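How Do You Look After a Robot's Hands?

By Sunita Ruiz-Ortega, for Wotside, the page for curious kids

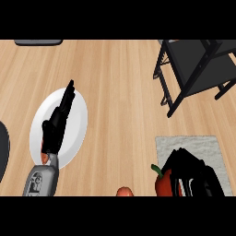 Have you ever had to wash your hands twice in one morning, once before breakfast and again after, because of the jam? Robots have the same trouble! They can't feel that their fingers are sticky, so a person has to notice for them, and then a person has to do the washing.

The robot I want to tell you about is called Vernuda, and she has two arms. (The people who work with her say "she," so I will too.) At the end of each arm there is a gripper. A gripper is the part of a robot that does the job of your hand, and it has fingers that open and close. Vernuda uses hers to sort food. She can pick up a pepper and put it on a plate, and she practices this over and over, all day long.

Before she tries anything with real arms and real peppers, she tries it inside a computer. The computer draws a pretend floor, a pretend plate and pretend food, and it draws her arms too. If a pretend pepper gets squashed, there is no mess to wipe up. People call this a simulation, and it's a little like playing a racing game before you climb into a go-kart. Pretend fingers never get dirty, though, and real ones do, so let's go and see what happens in the real workshop.

Good morning, Vernuda

The first job of the day is to switch the power OFF. That might sound like a funny way to start, but it is the most important part. A robot arm is strong and it doesn't know your fingers are there, so everyone waits until the arms are resting and the big switch is locked before they come close. Only grown-ups who have had lessons may do this bit.

Next comes a good look. You can learn a lot about a machine just by looking at it slowly! Is there a seed stuck between two fingers? Is a cable rubbing against the arm when it shouldn't? Are all the screws where they were yesterday? There is a checklist with 12 things on it, and it hangs on a hook by the door with a pencil on a string.

Then the fingers get wiped with a soft damp cloth, and dried, and wiped again in the corners with a little brush that looks very much like a toothbrush. Tomato juice is the worst. It dries like glue, and then the fingers start to stick when they should slide.

Where is zero?

After the cleaning, the power goes back on (with everyone standing behind the yellow line, please) and Vernuda has to find out where her own hands are.

Try this. Shut your eyes and touch the tip of your nose. You could do it, couldn't you? Your body keeps track of where your arms are, even in the dark. A robot keeps track with small sensors inside its joints, which are the bendy parts, like your elbow and your wrist. Every morning each arm moves to a starting place called "home," and the computer says to itself, all right, this is zero, I'll count from here. Doing this is called calibration. It's a long word, but you can clap it out: cal-i-bra-tion.

If zero is wrong by even the width of a crayon, the gripper may close on the air beside the pepper, or bump the edge of the plate. So the team checks. They ask each arm to touch a small dot on the table, and if it misses, they fix the numbers and ask again.

Not too hard, not too soft

The last morning job is my favorite. Each gripper has to squeeze a foam ball, and a screen shows how hard it is squeezing. Too soft, and a sausage would slip right out. Too hard, and you'd have sausage paste! The team changes the setting a tiny bit at a time until the squeeze is right.

When a part wears out

Fingers have rubbery pads on their tips to help them hold on, and the pads wear smooth, just like the bottoms of your sneakers. One set lasted nearly 70 days before it got too slippery. Changing the pads is quick. Two screws come out, the old pad comes off, the new pad goes on, and the two screws go back in. Then it's off to find zero all over again, even if that was already done the same morning.

The old pads go in a jar on the windowsill, and I was allowed to hold one. It felt like a worn-out eraser.

Something to try at home

Put a sock over each hand and ask somebody to hand you a grape, a spoon and a coin. Which one is hardest to pick up? Now try it with rubber dishwashing gloves, and see what changes when the gloves are wet.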